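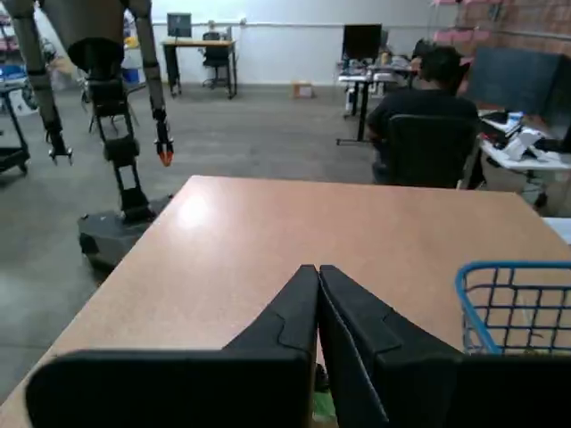 Maintenance notes on the fruit cell at Claltcombe, February. Long thread. Mostly grippers, a bit of cabling, one unresolved fault at the end.

The cell is two arms over a fixed table, parallel fingers on both. Task is pick artificial fruit from the tabletop, place in wire basket, reset, repeat. The counter on the left gripper stood at 3,322 closures when I started. Service interval is 3,000, so it was overdue.

First job, finger alignment. Close at minimum force, look at the tips from above, then again from the side. If one tip leads the other, slacken both mounting screws on the leading finger, close again, nip up in the closed position. Do not torque with the fingers open. They walk.

Left gripper was 0.4 mm out. Now under 0.1. Right gripper was fine and I left it alone.

Screws are back in with medium threadlocker. Whoever did the last service used none on the left finger and a great deal on the right.

Next, zero position. Idis (our cell controller software, in-house) stores the closed position as an offset from the hard stop. Change the finger alignment and that offset is stale. Re-home, close on nothing, save, power cycle, check that it reads back the same. It did on the second attempt. The first save failed silently because the controller was still in run mode.
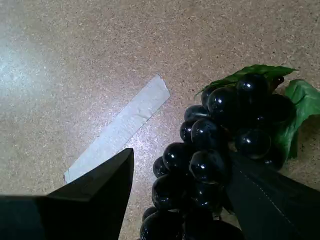
Grip force is set per object class. Hard round items get the default. Grapes get their own entry, as the bunch is lumpy and the fingers meet it at a different place each time. With the strip of tape on the board beside them and one finger up against the lower right of the bunch, you can see how much the approach angle matters: the broad face of the pad is doing the touching, and the other tip is still well over by the tape. I dropped closing speed for this class to 14 mm/s and left the force alone.

Pads. Wipe with a lint-free cloth and isopropyl, let them dry, then check the edges for lifting. Don't use the blue degreaser from the Wadell cupboard. It leaves a film and the fruit slides.

Board. Clean with a barely damp cloth. Particleboard swells at a cut edge if you soak it, and then the table height in Idis is wrong by however much it swelled. Check height at the four corners after cleaning. All four within 0.3 mm this time.

Tape on the board should be flat. Press the ends down with a thumbnail before each run. A lifted end will catch a fingertip on a low pick, and the arm reports it as a collision. 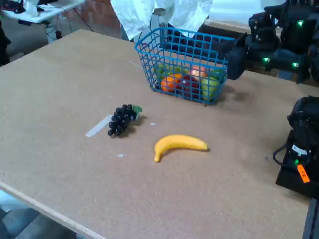

Cables. Every loop needs enough slack for full wrist rotation, plus a little. Jog each joint slowly to both limits with a hand on the stop button and watch the loop, not the arm. One tie on the left arm was too tight at the elbow. Cut it off, refitted it one bracket further along.

Basket position matters more than people expect. Idis has the rim as a keep-out volume. If the basket gets nudged, the volume stays where it was. I've marked the corners in pencil on the board.

Test run after all that: 93 cycles, no drops, one collision stop. The stop was on the right arm, retracting from the basket, with no contact I could see. Joint current on the log shows a short spike and then nothing.

Current suspects are the connector at the wrist, or the Zürcher supply sagging when both arms accelerate together. I've reseated the connector. Scope goes on the supply rail next.

If the rail is clean I'll swap the wrist cable for the spare and run it again. Part number for the spare is on the inside of the cabinet door, under the old wiring diagram. Please leave the old wiring diagram where it is.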